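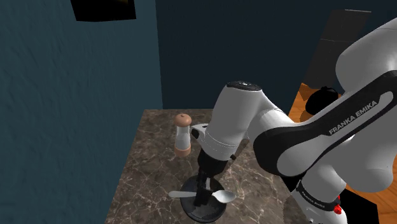

Robots in the prep kitchen: staff questions

Written by Debora Bellini for the people who work the Dzene canteen. Management has its own page with its own answers. These are the ones I can stand behind.

What has the company signed up for?

A trial of one arm at a prep counter, set up through Florkex. It starts in October. The contract covers small jobs with bowls, spoons and the like: picking up, setting down, moving things over. It does not cover cooking, knives or the dish line, whatever the slide show suggested.

Is it going to take my job?

The letter we got says "no planned reductions." Planned is doing a lot of work in that sentence. I asked for it in writing that nobody's hours get cut while the trial runs, and Anselmo Ospina in personnel agreed to that much. After the trial there is no promise at all.

How well does it do the work?

I don't know, and I don't think Florkex knows how it will do in our kitchen. Most of what they have shown us is simulated. A computer-made counter has one bowl on it. Ours at 11:30 has whatever the last person left there, plus three people reaching across each other. They quoted 1000 practice runs. When I asked how many of those were on a real counter, I was told someone would get back to me.

Isn't it supposed to save us time?

The sales figure is 30 minutes a shift. That leaves out wiping down the gripper, putting the bowls back where the arm expects them and standing around when it stops. Rasa Šimkus is going to log those minutes on the early shift. If you lose time to the arm, tell her, even if it's only two or three minutes.

Who fixes it when it drops something?

You clean up the food, as you would now. You do not reach in while it is moving, and you do not restart it. Darius Org is the only one on site trained for that so far. I have asked what happens when he's on vacation. Still waiting.

Do I have to learn to run it?

No, training is voluntary. If you take it, it happens on paid time. There is no raise attached, which I think is wrong, and I've said so.

Does it record us?

Florkex says it keeps data on the arm's own movements. I want to see the list of what gets stored before I repeat that as fact.

Will it be used to set our pace?

It shouldn't be. Uldis Bite, who runs the kitchen, told the morning crew it won't. If anyone compares your speed to the arm's, write down the time and what was said, and bring it to me.

Can we say no?

You can't block the trial. You can refuse to work next to the arm if you think it's unsafe, and you can't be written up for that. Use form 774, in the rack by the time clock.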